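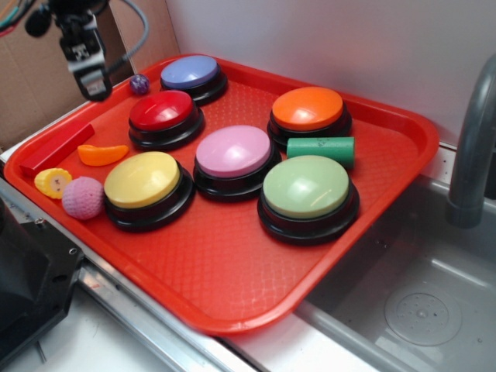
Natalie Hebden wrote in to say that big coloured buttons are the best thing her playgroup ever bought, and that a set of them on a tray beats any amount of worksheets for teaching colours. She may be right. I'd like to see it tested on a child who isn't already keen on buttons.

My own doubts are mostly about the extras. The Relis catalogue wants £22 for a "sensory companion pack", which as far as I can tell means a ball or two, some play food and a brick. We had a slice of plastic orange and a bit of sweetcorn in the toy box already. So, I suspect, does everyone reading this.

The tray I have no quarrel with. A raised rim stops the small balls heading for the sink or the floor, and a patterned base gives fingers something to find between presses. Any serving tray will do — Curetti sell one as a "discovery base" at nearly three times the price of a plain one.

As for matching the red brick to the red button, the 60 activity cards promise "early sorting skills". Ours mostly promised arguments over the red one. Keep anything marble-sized well away from the under-threes, whatever the cards say.

If you've tried the buttons for longer than a month, write in by Saturday, particularly if they're now in a cupboard.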